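How to Run a Bathroom Cleaning Demo at Your Open Day

I got talked into doing the bathroom station at the Pendcombe open day last November, and I've been asked for my notes so many times that I'm putting them here. My plan was to show a two-armed robot doing an ordinary chore in an ordinary bathroom.
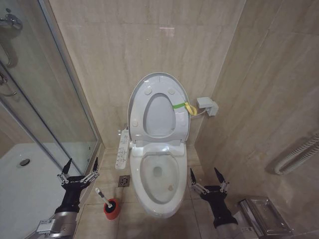 Start with the room, and start the evening before. I spent most of my prep time walking in and out of the doorway working out where people would stand. A bathroom holds hardly anybody, so we let visitors in 2 at a time and put a monitor in the hallway with the robot's own view on it for everyone else. The monitor got a bigger crowd than the door did!

Next, pick one job and keep it small. Ours was the toilet: lid up, seat up, brush out of its holder, a slow pass around the bowl, brush back. I wanted to add the shower and Ye-ji Jin, who was on the stop button, talked me out of it. She was right. Glass is a pain for depth cameras, and you don't want to find that out with a school group watching.

Put a loop of strap on the seat if your grippers are the narrow two-finger kind. It gives them something easy to pinch, and you can swap it between runs if it gets grubby. Try the lift from a few different starting spots before you trust it.

Then rehearse with somebody talking. I'd practiced the whole thing in silence, and on my first live run I got so caught up answering a question about batteries that I missed my cue – the arms just hung there over the bowl for 30 seconds while I waved my hands around.

A few smaller things. Keep the brush holder in the same spot every time (I marked the floor with a bit of masking tape at first, then peeled it up). Wipe the gripper fingers between groups. Switch off anything on the toilet that can spray. And have an answer ready for "how much does it cost," as you'll hear it all day long.

We started at 10 in the morning and I'd lost my voice by lunch. Next time I'm bringing throat drops and a stool for the hallway.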